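Week 7: closing the loop

Last week we let the planner pick a grasp pose and then drove there blind. Fine for a box, rotten for anything round! This week the wrist camera gets a say on the way in, so the controller corrects while the fingers approach. I'm using Eren, our simulator build, for all of it.
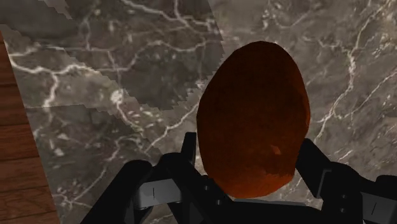 Start with the gain at something timid and work up. If the fingers begin to hunt from side to side, you've gone too far — halve it and try again. Watch the shadows too, as a hard shadow edge can fool the segmenter into finding a second outline. Log 47 runs per setting and send your plots to Thanasis Lambrakis.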